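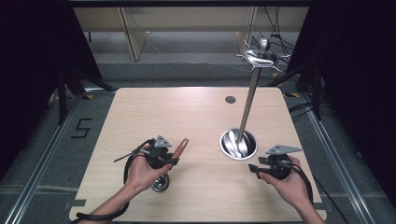

Tips for teaching a task with hand-held grippers

A hand-held gripper lets you show a robot a job with your own two hands. You squeeze, lift, turn and set down, the tracking plate on top records where the gripper goes, and the arm learns from the recordings later. Most bad recordings come from small household-type problems: a cable in the way, a table that slides, a part that started in the wrong place. These tips are for anyone setting up a table at home or in a small shop.

Setting up the table

Pick a table you can reach across without leaning. If you have to lean, your elbows change height and the grippers tilt with them.

Wood is a good surface. It doesn't throw glare the way a metal bench does, and small metal parts show up well on it. Wipe it down before you start. Crumbs and sawdust get under round bases and make them rock.

Mark the table position on the floor with tape. Put tape at the corners, and if you use several tables, tape a number next to each one and write the same number in your log. Carpet lets table legs creep, so check the marks every time you take a break.

Dark curtains on both sides help keep the background plain. Hang them so they don't move when the heater or a fan comes on.

Cables

Coiled cables are easier to live with than straight ones, but they catch on things. Run each cable back toward your body, past the forearm, and off the edge of the table nearest you. Never run one across the middle of the work.

A loop around the wrist takes the weight off the plug. Keep it loose enough to slip a finger under. Before the first recording, reach to the far corners of the table with both hands. If the cable pulls, give it more slack now.

Keep floor cables to one side and tape them down where people walk.

Holding the grippers

Hold the gripper the way you would hold a hand drill, firm but not tight. A tight grip gives you shaky tracking after a few minutes.

Don't let your fingers, sleeves or hair cover the tracking plate. Short sleeves are best. If you must wear long ones, push them up past the elbow.

Don't help with your fingertips. It's tempting to steady a part with a thumb when the jaws have it at a bad angle, but the robot has no thumb, and that recording will teach it something it can't do. If you catch yourself doing it, stop and throw the take out.

Open the jaws wider than you think you need on the approach. Close slowly. Wait a beat after closing before you lift.

Working with shiny and slippery parts

Polished steel is the hardest thing to pick up with plain jaws. Wipe off fingerprints and oil with a dry cotton cloth between takes. A strip of thin rubber on each jaw helps a lot, and so does grabbing a rod lower down, where it swings less.

For tall, thin objects, such as a rod with a heavy ornament on top, lift straight up first and tilt only when the bottom end is clear. If the rod leans in a cup, bring the jaws in at the same lean. Coming in level will push it around the rim.

Curved metal pieces nest together in a cup and lift out in clumps. Decide ahead of time if that counts as a good take. I throw clumps out.

Wooden handles are forgiving. Use them for your first practice runs. Round metal bases are less so: pick them up by the edge, and put them down flat, without dropping the last half inch.

Two hands at once

Give each hand one job. The left holds, the right moves, or the other way around, and stay with it for the whole batch. Swapping halfway through is fine for a person and very confusing in the data.

Cross your hands as little as you can. When the grippers overlap, one plate hides the other and the tracking jumps.

If one hand has nothing to do, keep it still and in view. Don't rest it in your lap.

How many takes

Do 3 slow practice runs without recording. Then record in batches of 17 and stop for water. I can get through more than 40 takes in a morning, but the ones near the end are usually sloppy and I end up sorting through them anyway.

Start every take with both grippers in the same spot. Finish by bringing them back there. A small piece of dark tape near the front corner of the table makes a good parking mark.

Move the parts a little between takes. An inch or two is enough, and turn them as well. If everything starts in exactly the same place, the arm will only work when everything is in exactly that place.

Fumbles

A fumble you recover from is worth keeping. If a part slips and you pick it up again calmly, leave it in and note it. If it rolls off the table, or you have to put a gripper down to fetch it, delete the take.

Talking to somebody while recording makes you pause in odd places. Save it for the break.

Storing and cleaning

Unplug the cables by the plug, never by the coil. Hang coiled cables over a wide peg so they don't kink.

Store grippers with the jaws open and the plates up. A bent plate will throw off every recording until you notice it, and a slight bend is hard to notice. Lay a steel ruler across it once a month.

Dust the plate holes with a soft paintbrush. Don't use furniture polish near the jaws, as it leaves a film and everything slips for days.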